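Progress report to the Furkano fund, period from May to Fri 22 November
Project: Galline, learning of placing tasks from demonstrations
Prepared by: Do-yoon Kong. Checked by: Dae-han Koo

In the last report we promised to move from simple reaching to placing a part in a fixed position. This work is now running in the Trindville room. We recorded 514 demonstrations by hand guiding, and the policy was trained on all of them.

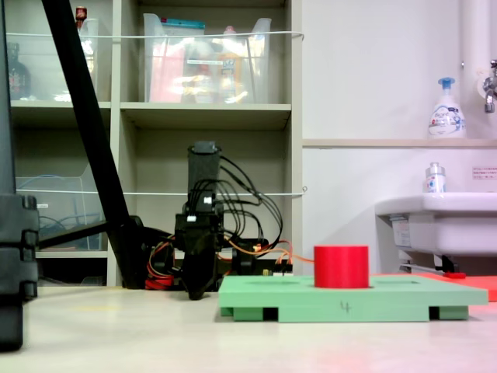 Most of the time in this period went into cleaning the recordings. In many early ones the operator paused over the board, and the policy learned the pause as well. Dae-han Koo wrote a small tool which removes such pauses, and after this the motion became smoother.

The start position of the cylinder is changed before every trial. We use 8 start positions, and the board stays where it is.

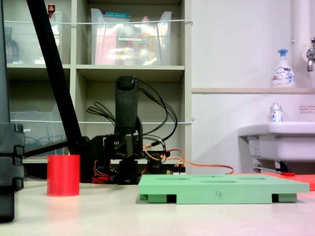 Red cylinder standing to the left of board 4, with the arm behind.

With the cleaned data, the policy completed the task from six of the eight start positions. The two others are the furthest from the arm, and there the grasp is often too high. We have asked Sun for a longer finger and wait for their offer.
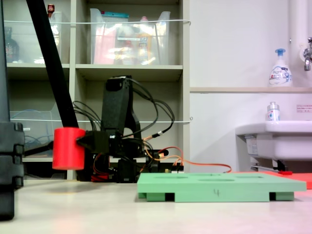 Cylinder held in the gripper above the table.

Next period we will collect more demonstrations from the two difficult positions and repeat the test. The spending is within the plan, except for servo motors, where we ask to move a small sum from travel. The form for this is attached.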